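# Demonstration gathering (robot learning)

**Demonstration gathering** is the job of collecting examples for a robot to learn from. Somebody does a task, the robot's own cameras and joint sensors record it, and the recording goes in a pile with all the others until there's enough to train on. I wrote most of this entry for the Melard wiki because I spent a winter doing it at the Woltville shop, so forgive me if it leans toward cables – that was my corner!

## Terms

One recorded try is an *episode*. A batch of episodes on the same task is a *set*. The person running the arms is the *operator*, and the short sentence saved with each episode ("hold the cable near the plug") is the *prompt*. Older Woltville notes say "take" for episode, which Murdo Cruickshank brought over from a job in radio and never dropped.

## Cable sets

Cables are a popular subject and a miserable one. A block keeps its shape when you grab it, but a cable flops, coils and wraps around itself, so no two starts look alike (great for the learning system, less great for my patience). Our Patex set ran to 4,000 episodes, all on two-armed stations, and I did more of them than I'd like to admit.

Most stations record an overall view of the arms plus a close view from each wrist. The overall view is good for seeing how the arms work together. The wrist view is where you find out what the fingers have hold of.

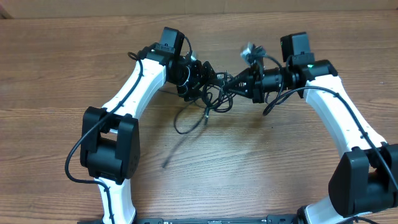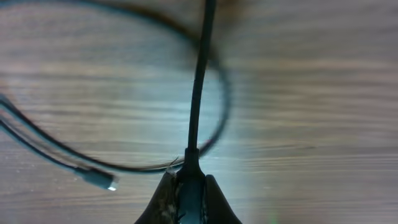 Operators learn to slow down near the grip. If you rush, the episode teaches rushing, and you won't find out until training is over. I got into the habit of pausing for a breath before closing the fingers, and then Yoshinori Okabe pointed out that the trained arms were pausing too. We kept it in. It looked thoughtful!

## Good and bad episodes

Failed tries aren't always thrown away. A dropped cable that gets picked up again can be one of the most useful things in a set, as long as the recovery is complete and the prompt still fits. What we do throw out:

- episodes with a missing camera stream
- episodes where the operator's hand wanders into view
- anything with the wrong prompt saved to it

In the Patex set, 599 episodes went in the bin during review, most of them for that last reason. The prompt menu used to keep whatever you picked last, so you could come back from lunch and mislabel a whole afternoon (I did, in March).

## Station differences

The Mustonen stations, which came later, save the prompt only after the episode ends. I like that much better, though Murdo still prefers typing it first so he knows what he's meant to be doing. Sets from the two kinds of station can be mixed once the camera timing has been matched up. See the separate entry on timing for how to do that, and check the wrist streams first, as they're usually the ones that drift.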